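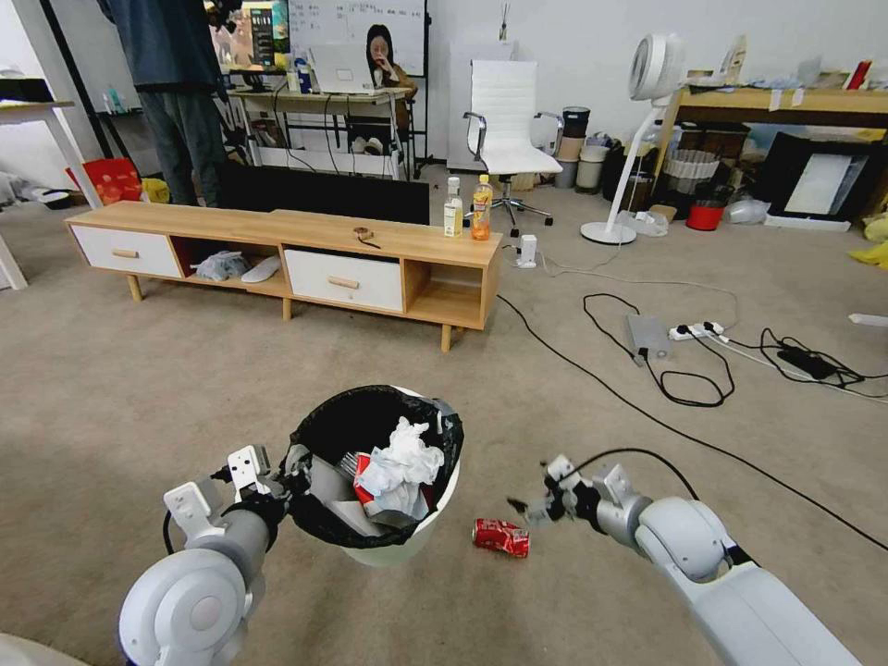
Arnix will change how its Penel browser handles third-party scripts in April, the company said in a technical note posted to its developer site on 14 December 2023. Under the new rules, a script loaded from a domain other than the one in the address bar will be given a fixed budget of processor time and memory, and will be paused once it goes over. Removal is a separate step. In Penel, that job falls to a cleanup pass that runs when the tab loses focus or when free memory drops below a set level.

The budget applies per tab and per origin. Each third-party origin gets 90 milliseconds of main-thread time during page load, and 16 megabytes of heap. An origin that stays under both limits is left alone. An origin that exceeds either one has its timers suspended and its pending network requests placed in a low-priority queue. Code that is already running is allowed to reach the end of its current task before the pause takes effect.

After 3 pauses in a single page visit, the origin is blocked for the rest of that visit. The block is cleared on reload. Penel does not keep a record of blocked origins between sessions, and the note says there is no plan to add one.

Ad scripts are the main target, though the rules do not refer to ads. The browser does not use a filter list and does not inspect the content of a script. A chat widget, a font loader or a comment system that goes over the limits will be treated the same way as an ad tag.

"We measured cost and left purpose out of it," said Yusri Ginting, who leads the page performance group at Arnix. "Lists need upkeep, and they break when a publisher renames a folder. A timer doesn't need to know what the file is called."

Arnix tested the change on a set of 1000 news and shopping pages, loaded on a mid-range laptop with a throttled connection. Median time until the page responded to input fell by roughly a third, according to the note. Pages with few outside scripts showed no measurable difference. On a small number of shopping pages, the payment form failed to appear because the script that draws it shared an origin with an analytics package. Arnix says it has since changed the rules so that an origin whose frame holds keyboard focus cannot be paused.

That exception has drawn questions from Stiline, which runs an ad exchange used by regional publishers. In a written comment, the company said an ad frame could request focus on load and so avoid the limits, and that exchanges which behave properly would be at a disadvantage. Ginting said focus has to come from a click, a tap or the tab key, and that focus set by a script will not count.

Stiline also objected to the size of the time budget. Its own auction script runs on the main thread and waits for bids from several partners before it picks a winner, and the company says the limit leaves too little room on older phones. Arnix recommends moving auction code into a worker, where it is counted against the memory limit only. Stiline said it is testing that approach but does not expect to finish before the release.

Publishers will be able to see the effect on their own pages ahead of time. A report-only mode is available now in the developer build of Penel. With the setting turned on, the browser logs each pause it would have made, with the origin, the limit that was exceeded and the time since navigation started. Logs can be viewed in the network panel or sent to an endpoint named in a response header. The header accepts one address, and reports are batched and sent when the page is closed.

Vida, the ad-blocking extension that ships with Penel but is turned off by default, is not affected. Where both are active, Vida's filters are applied first, and requests it blocks do not count against any budget.

The mobile version of Penel will get the memory limit in the same release. The time limit will follow later on phones, where the note says timings varied too much between devices to set a single figure. Site owners can't raise the limits for outside origins, but users can turn the feature off for a given site from the page settings menu. Managed installations can turn it off for all sites by policy.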